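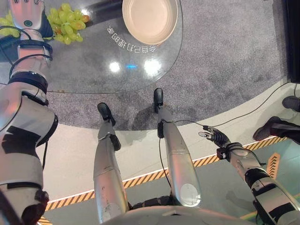
Kesivholm Round Table, Glass Top

Code: KES 600
Height: 600 mm
Top: toughened clear glass, polished edge
Base: steel, powder coated
Delivery: 24 working days
Supplied by: Noonan Contract Furniture

The Kesivholm is a low round table for reception areas, staff rooms and hotel lounges. Noonan has sold it since the old Barnotmont range was dropped, and it takes the same base fixings, so customers who still have Barnotmont bases in good order can buy the top on its own. Please measure the fixing plate before you order. Early Barnotmont bases had a smaller plate and will not take this glass.

The top is a single piece with no hole through the middle. It rests on clear pads and is held by a metal disc bonded to the underside. The disc is bonded at our works and should not be prised off. If you need to move the table, unscrew the base from the disc with the key supplied and carry the glass on its edge — it is a two-person lift.

Base finishes

Black, silver grey and white are kept in stock. Other colours can be done for orders of 24 tables or more. Samples of the powder coat are sent free, but we ask for them back.

Assembly

Lay a blanket on the floor and put the glass on it with the disc facing up. Set the base on the disc and start all the screws by hand before tightening any of them. Turn the table over by the base, with one person each side. The feet adjust with a quarter turn and should be checked again after a week on carpet, as thicker piles settle.

Do not use a power driver on the screws. Most of the discs that come back to us have stripped threads, and these are not covered by the guarantee.

Care

Wipe with a damp cloth and a little washing-up liquid, then dry. Vinegar and water will shift hard water marks. Scouring pads and cream cleaners leave fine scratches that show under downlights. Cups and plates can go straight on the glass, but unglazed pottery should have a mat under it.

Chips at the edge should be looked at before the table is used again. Toughened glass cannot be cut or re-polished, so a chipped top has to be replaced.

Matching items

Sidar tub chair, fabric or vinyl
Sidar two-seat settee
Kesivholm side table, square
Replacement pads, bag of 24
Replacement key

Prices and orders

The price list changed in April and older copies should be thrown away. Trade accounts are handled by Declan Brennan. For spare parts, Barnotmont queries and anything to do with breakages in transit, ask for Nuala Phelan and have your delivery note to hand. Breakages must be reported before the packing is thrown out.

Page last changed September 6, 2002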